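Visit report: open day at the Vudbridge vaccination hub
22 Aug 2021

The regional health service opened its new vaccination centre at Vudbridge for a public walk-through the morning before the first appointments. I went along because most of the questions sent to this newsletter in August have been about how the place will run, and the phone line hasn't been much help.

The centre is in the former Havine furniture showroom, off the Rarville road. Parking is at the rear. The front car park is being kept for patient transport and people with a disability permit, and the signs for this could be bigger. The bus stops across the road, but the nearest crossing is a fair walk back towards the roundabout.

Visitors were taken through in small groups, masked, with a check-in at the door. The route is one way. You come in on the left, show your booking and Medicare card, answer the screening questions and wait in a seated area until you're called. There are 13 vaccination bays, each with a curtain and two chairs, so a parent or carer can sit in. Beyond those is the observation area, where most people will stay for 15 minutes and some for 30.
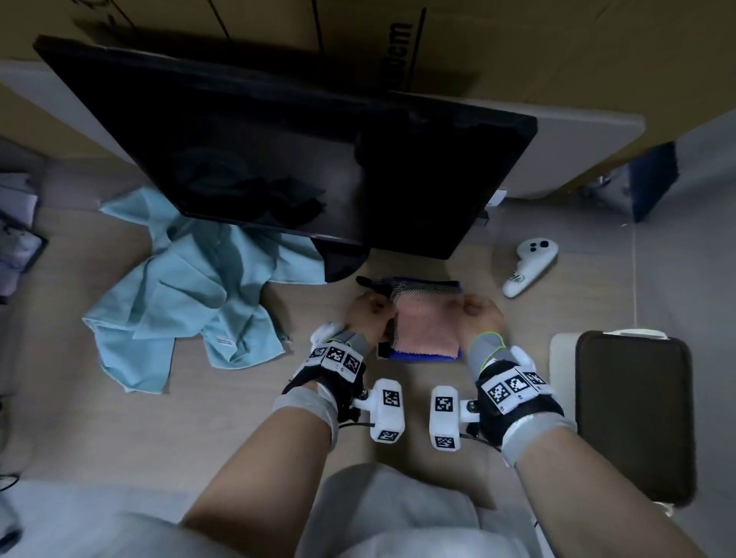 Pärn wanted to know whether walk-ins would be taken at the end of the day if there were doses left over. The nurse leading our group said no, at least for the first fortnight. Spare doses will go to a standby list, and you can ask to be put on it when you book. You need to be able to get there within half an hour of the call.

The centre expects to give 312 doses a day to begin with, and about 2200 a week once the evening clinics start. Staffing is the limit at present. Some of the nurses have come across from the testing clinic, which will close earlier in the afternoon as a result. Anyone with symptoms should still get tested and stay home until the result comes back, and should not turn up at the hub.

We were shown the pharmacy room through a window. Vials are stored in fridges with a temperature alarm that rings through to the duty pharmacist after hours. Doses are drawn up in small batches during the session and carried out to the bays in trays. If bookings drop off, fewer vials are opened.

Cleaning came up several times. Chairs and armrests are wiped between patients, and the bays get a full clean at the change of shift.

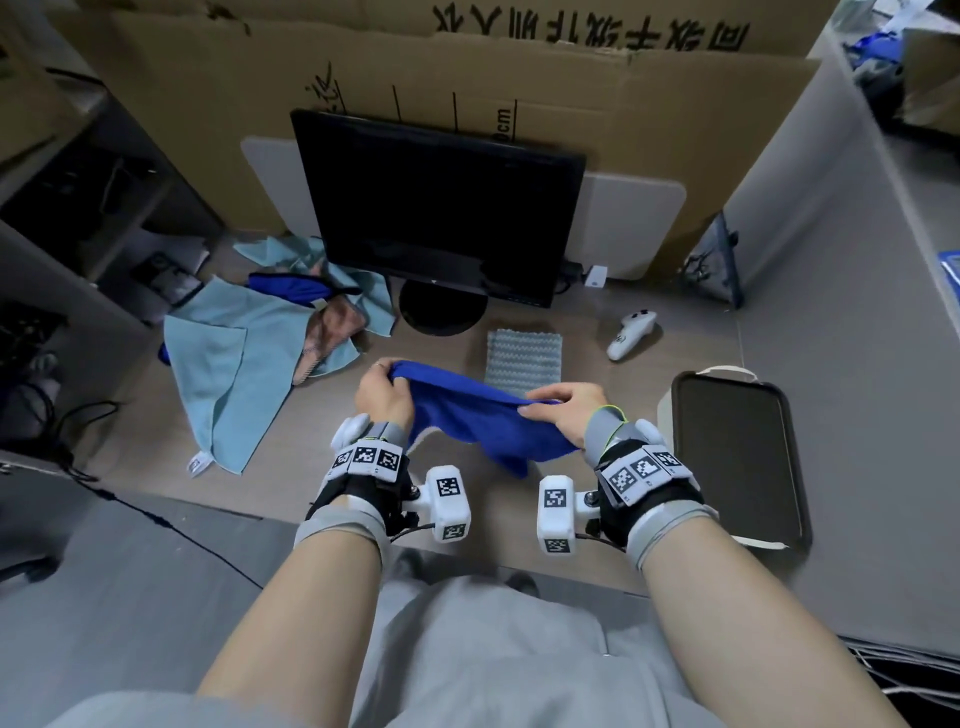
The ventilation in the old showroom was also checked before the lease was signed. The rear roller door will be kept partly open during sessions - bring a jumper.

Second appointments are made before you leave, at one of the 2 desks near the exit. If you had your first dose at a GP clinic you can have the second at the hub, provided it is the same vaccine and you bring the record of the first. Interpreters can be arranged by phone but it's quicker to ask for one when booking.

I asked about home visits for people who can't travel. These are handled separately through GPs, and there was no date for when the hub might take them on. Bookings are open now, online or by phone.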